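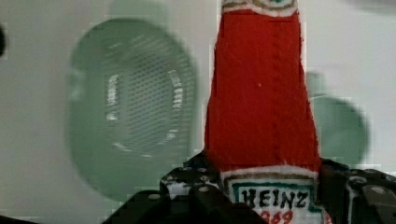 Our member from the Koltcombe end of the street asked, before we had quite settled into our chairs, whether the block supper could please start an hour earlier than last year, as the little ones were falling asleep in their potato salad by the time the music began. There was a good deal of nodding at this. The chair said it was as fine a way as any to open the meeting and that we would come to it under the supper, and then called us to order.

Minutes of the Barbosa Lane Neighbors' Association
13 June 2026, in the back room of the library

The minutes from May were read and approved, with one correction: the lost casserole dish was blue and has gone home to its owner, who sends her thanks and would like everyone to know that the lid is still missing.

Money. We have a little over what we need, which is a nice change from last summer. The plant sale did very well, and the balance now stands at 1,000 dollars after the printing bill. It was agreed to keep most of this for the supper and to put the rest toward new hoses for the corner garden, the old ones being more patch than hose by now.

Block supper. We talked about this for quite a while, and happily so. The start will be moved up to five o'clock, with tables out by four. Last year we had nearly 30 households and ran short of forks, so everyone is asked to bring their own plates and silverware, and a spare set if they can manage it. The Broltero bakery has offered rolls again, and we were all very glad to hear it – those rolls were gone before the grill was even hot. It was suggested that the dishes be sorted by last name so that we don't end up with 9 desserts and one bowl of beans. After some friendly back and forth (there were those who saw nothing wrong with 9 desserts) it was agreed that the first half of the alphabet will bring sides and salads and the second half will bring sweets, and that anybody who has their heart set on making something else should go right ahead and make it.
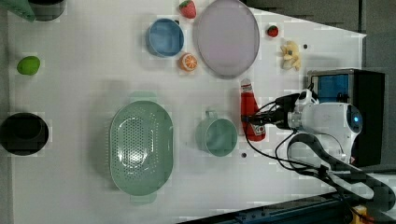
The grill will be borrowed from the church as before, and it must go back clean this time. Two members kindly offered to see to it the next morning. We still need someone with a truck to fetch the folding chairs.

Street closing. The form has gone in to the city and we are waiting to hear. The signs should go up 10 days ahead, so that anyone expecting a delivery or a visit from family has time to plan around it. Neighbors on the Koltcombe side will be asked in person, as they were left off the flyer last year and were very gracious about it, more gracious than we deserved.

Music. The Pletent Street fiddlers would be pleased to play for their supper. There was a question about whether they might also take requests, and the secretary will write and ask them nicely. 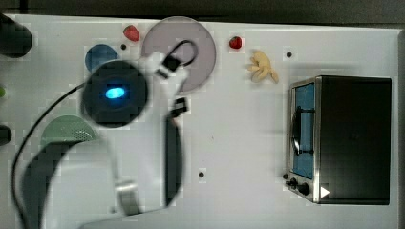 If it rains we will move to the school gym, provided the school says yes, and we should know that before our next meeting. The secretary will telephone them this week.

Corner garden. The tomatoes are in and the beans are climbing. Watering is going smoothly except for the evenings, where there are gaps on the sign-up sheet, and a few more names would be a great kindness. The gate latch sticks – please lift as you push.

Other business. The library asks that we stack the chairs when we leave. A request for a slower speed limit by the playground was held over to next time, when we hope to have the letter from the city in hand.

Coffee and lemon bars followed, with thanks to those who baked. The meeting closed at a quarter past eight.

Respectfully submitted,
The Secretary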